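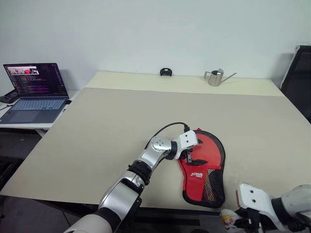
Esben Ingvarsson
Monday, August 10, 2026
Filed under: Diary, Equipment

League matches start again in September and I have put off the summer equipment check for long enough. Began after breakfast with the case, on the big beige table. I like that table for this kind of work. The matt surface doesn't throw the lamp back at me, and a dropped crumb of sponge shows up against it.

The case is the red and black one, shaped to the bat: rounded at the top and squared off lower down where the handle goes. I bought it second-hand from a man at the Golutley club who was giving up the game because of his knee. It is a better case than the grey one I had before, which had no stiffness to it and let the bat edge press against whatever else was in the bag. The red is two reds if you look properly, a brighter and more orange one on the rounded panel and a deeper one below. I had assumed for a long time that this was fading, but the line between panels is too clean for that and I now think it was made so.

Condition notes, for comparison next year. Black piping: sound along the right side and round the bottom corners, no stitching lifted when I ran a fingernail along it. Mesh pocket: one diamond slightly stretched, from the time I forced a bottle of cleaner into it. Not getting worse. Red tab at the top: firm. Zip: stiff for a short stretch and then free. Ran a candle stub over the teeth, worked it back and forth, wiped off the surplus with kitchen paper. Free along the whole length now. Black graphics on the upper panel: slight wear, of no consequence.

Turned it inside out as far as it would go over the sink and got a fair amount of grit out, plus a bus ticket and a flattened throat sweet. The lining had a tacky patch where the rubber had been resting against it without its protective sheet. Warm water and a drop of washing-up liquid, cloth well wrung out. I didn't want the padding soaked, as it took days to dry the last time and smelled of pond. It is now hanging open from the airer by the back door.

Then the bat. Blade first. It is the five-ply all-wood one I have used since I moved down from the carbon blade, and I see no reason to change it. No splits at the shoulder. A small dent on the edge under the tape at about the one o'clock position, which I remember making on the corner of the table at an away match. The handle had gone dark and slightly greasy. Very light rub with the finest paper I had, along the grain, then a dry cloth. It feels thinner in the hand than before, though I doubt I took off enough to measure.

Rubbers. The forehand side is the Koval, fitted last autumn. According to the notebook it has done 33 sessions since then. Cleaned it with plain water and a sponge, let it dry, and tried the ball test: hold the bat level, ball on the surface, tilt slowly and see when it starts to roll. This is a crude test and tells you more about the dust than the rubber. Still, the outer part has a definite shine compared with the centre, and when I pressed a thumb into it the sponge was slow coming back near the tip. I would call it finished. It would do for practice.

The backhand side is a Trerkix, older on paper but hit much less hard, as I mostly block on that side. No shine, no bubbles, edges well down. Leaving it on. Gumaro thinks one should always change both at the same time so that the bat ages evenly. I have never been able to get from him what he means by evenly, given that the two sides do different work from the first day.

Weighed the bat on the kitchen scales before taking anything off and wrote the figure on the inside cover of the notebook, where it can't be lost again.

Taking off the Koval. Started at the handle corner and peeled diagonally, slowly, keeping the rubber low against the blade instead of pulling upwards. It came away in one piece with most of the glue film attached to the sponge. There was one place near the edge where a few fibres of the top veneer lifted with it. I stopped, went in from the other side, and lost nothing more. The fibres I pressed back with a little wood glue on a cocktail stick, then left a weight on top for the time it took to drink a cup of tea and read the post. I should have sealed the blade when it was new. I wrote the same thing in last year's entry.

Rubbed the remaining glue film off the wood with the side of my thumb. It rolls up into little grey worms. This is the dullest part of the work and also the part I mind least.

New rubber is again a Koval, same thickness, from the parcel that has been in the hall cupboard since June. Glue is the Stuveo water-based. The bottle says to shake well, and I did, then let it stand so the bubbles could rise. One thin coat on the blade, two on the sponge. The first coat on the sponge mostly disappears into the pores and I no longer count on it for anything. Waited until all the white had gone clear. In this heat that took ten minutes on the wood and a good deal longer on the second sponge coat. I have gone wrong here before by being impatient: put the rubber down with one milky patch left, and had a soft spot there the whole winter.

Laid it on from the handle end, lined up with the logo strip square to the grip, and rolled it forward with an empty jam jar. No stretch. Then a heavy book on top and lunch.

After lunch, cutting. New blade in the knife. Bat face down on the cutting mat, rubber underneath, knife upright against the edge of the wood and one continuous cut from shoulder to shoulder, turning the bat and not the hand. It went well until the last quarter, where I let the knife lean and left a slight overhang. Trimmed that with scissors. It is visible if you know about it and will be under the edge tape anyway.

Edge tape. I had a remnant from last year and was sure it would be enough. It was short by the width of two fingers. Took it off again, found the new roll in the drawer with the batteries, and started over. Finished with the join at the handle, where the hand covers it.

Weighed again. The bat is heavier than it was this morning, by a little. Some of that is the glue and some must be the overhang of the tape, and the new sponge may simply be denser than the old one. I wouldn't be able to feel it in play. I would like to know all the same, and will weigh the old rubber on its own once it has dried flat between two sheets of baking paper.

Balls. Went through the tub and rolled each one along the table from the cream strip at the far end towards me. Anything that curved went into the practice bag. Two had hairline cracks, which you can hear before you can see: a dull tick where there should be a clear one. Into the bin. After sorting I have 28 good ones, which is enough to get through the autumn if people hand them back at the end of the night.

Gumaro rang in the afternoon about the team sheet. We are to play as a pair again on doubles nights. He has been reading about serves and wants us to agree on hand signals under the table. I said I would agree to two signals, short and long, and that anything beyond this I would forget by the second game. He wants a third for sidespin. Left it open. He also asked whether I had the spare net clamp. I don't. I gave it back to him before Easter, with the screw in a separate envelope taped to it, and I described the envelope to him.

Evening. The case has dried on the outside and is slightly damp in the lower part when I push my fingers in, so it stays on the airer overnight. Bat is in a clean tea towel on the shelf with protective sheets on both sides. I cut the sheet for the Trerkix from a plastic folder, as the proper one has lost its cling.

Swept up the grey worms. They get into the seam across the table, and an old toothbrush is the only thing that shifts them.

To buy: protective sheets, a small tin of blade sealer, knife blades. The glue will do one more bat. Ask at the club if anyone wants the old Koval for a junior bat, and put the case back in the sports bag tomorrow with the mesh side outwards so the cleaning sponge can dry.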